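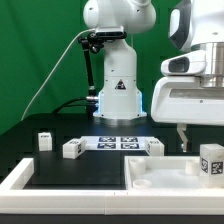
Care and Maintenance

Descaling the Rekura water softener

Descale the unit every 600 litres, or when the scale light stays on after a rinse. Allow 30 minutes.

Caution: Turn off the mains water and unplug the unit before you open the lid. Do not use bleach.

1. Close the inlet tap by turning it clockwise.
2. Press and hold Drain until the flow stops.
3. Lift out the salt tray and rinse it under a cold tap.
4. Pour one sachet of descaler into the brine well.
5. Add two litres of warm water and leave for 10 minutes.
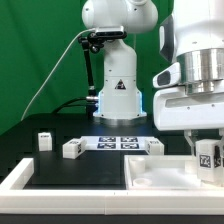 Can I use vinegar instead of the sachet?
Vinegar is too weak for the brine well and will leave a smell in the water. Use the sachets sold with the unit or any citric acid descaler marked safe for rubber seals.

6. Press Drain again and let the well empty.
7. Refit the salt tray with the notch facing the back.
8. Open the inlet tap slowly, plug the unit in and run two full rinses. Throw this water away.

Note: If the light is still on after the second rinse, repeat steps 4 to 8 once. Do not descale more than twice in one day.

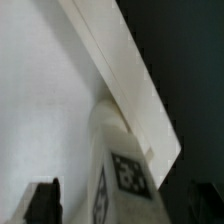

Burgi Eder
Technical Writer, Rekura

Resin cartridge

The cartridge lasts for 4,000 litres. Order a new one when the counter shows 600 left. Unscrew the old cartridge by hand, wet the new seal and tighten until it stops. Hold Reset for five seconds to clear the counter.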